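Most wardrobe advice is written by people who want to sell you boxes. I've been through a fair bit of it over the last year, trying it in a small flat with one rail and not much patience, and what follows is what I'd keep and what I'd throw out. Your clothes may differ. Be as doubtful of me as I am of everyone else.

## Hangers

The claim you'll see everywhere is that matching slim hangers "double your space". They don't. I changed the whole rail over and gained room for 5 more shirts, and that was partly thanks to the shirts I got rid of while I was at it. What makes the difference is the shoulder. A wide, shaped hanger is worth having for a coat or jacket. For a cotton top, the cheap plastic sort is fine, and I've yet to see one ruin anything that wasn't already on its way out.

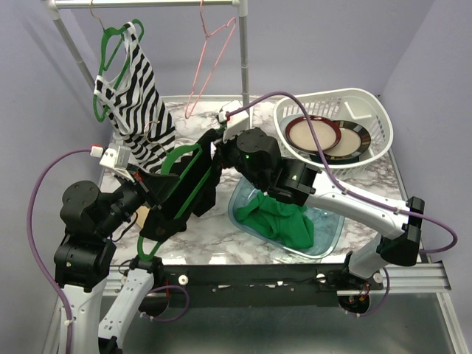
Velvet-covered ones are the other great favourite. Yes, they grip. They also grip when you want the thing off in a hurry, and the dark ones shed on pale clothes for the first few weeks. I bought a pack from Onalent and gave most of them away to Yupin, who likes them. She has silky blouses. I don't.

If straps keep slipping, wind a rubber band round each end of the hanger. It looks dreadful and it works.

## Hang or fold?

Forget the long charts. Heavy knits get folded, as they grow at the shoulders if you hang them, and a light cotton knit can go either way. Linen gets hung. T-shirts go wherever you have space. I've read that you should stand them up in little packets so you can "see everything at a glance", and Paweena Sombatkul swears by it, but her drawers are deeper than mine and she irons for pleasure. My packets fell over by the second morning.

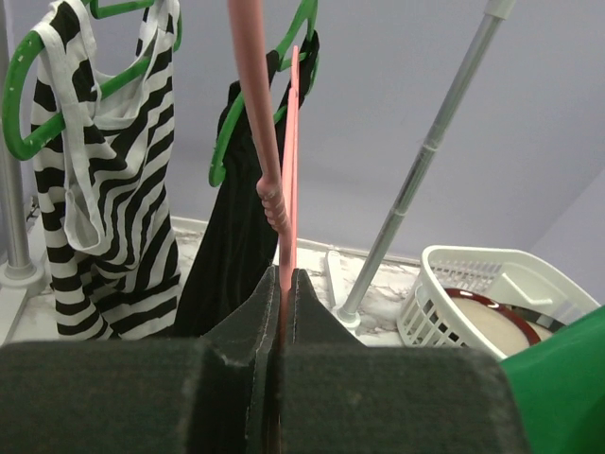

*Photo: Rungnapa Sombatkul*

Stripes are worth a word. People say always wash them cold or the dark will run into the white. I'd say wash them cold the first few times, with a scrap of old white cotton in the drum, and look at the scrap. If it comes out clean, stop worrying and treat the thing like the rest of your washing.

## Care labels

I used to cut them out. I've stopped, mostly, after shrinking a cardigan I could no longer look up. If the label itches, unpick it and pin it inside the wardrobe door with a note of what it came off.

That said, labels are cautious. "Dry clean only" on a plain polyester skirt often means the maker didn't fancy testing it. I wouldn't risk a lined jacket on that theory, but I've hand-washed plenty of plain skirts in lukewarm water and they're all still going. And 100% cotton does not mean it can't shrink, whatever the shop told you. Dry it flat or on the line until you know.

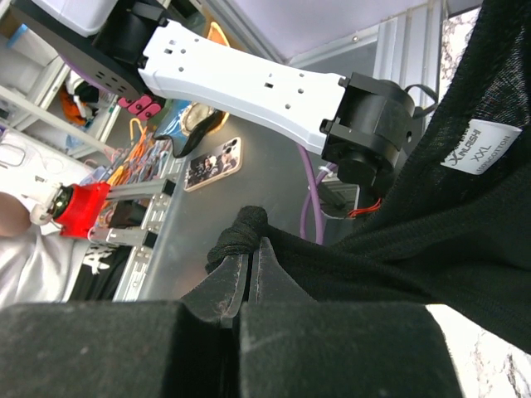 *Black knit, sized XXL, 100% cotton according to the label.*

Black cotton fades. No special wash will stop it, including the Skimero one, which I tried from October until the bottle ran out and couldn't tell from ordinary liquid. Turning things inside out did more, and drying them in the shade did more again.

## The backwards hanger trick

You know this one: turn every hook the wrong way round, turn it back when you've worn the garment, and after a year throw out whatever's still backwards. It's a decent idea with a hole in it. I'd have lost my only funeral clothes and a very good raincoat. Use it on tops and leave the rest alone.

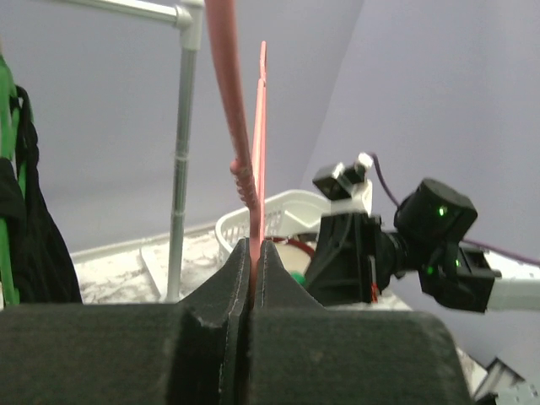 *Reading time: 4 minutes*

## Smells, moths and the rest

Cedar balls smell nice for a month or so. Lavender bags, much the same. Neither will clear moths you've already got. Empty the wardrobe, hoover the corners and the underside of the shelves, then bag up the woollens and freeze them for a couple of weeks. It's dull work and takes up the whole freezer.

Chutima puts bicarbonate of soda in an open jar at the bottom of hers. I tried it for a musty cupboard and the must stayed until I pulled the thing a hand's width off the outside wall. Check for damp before you buy anything in a jar.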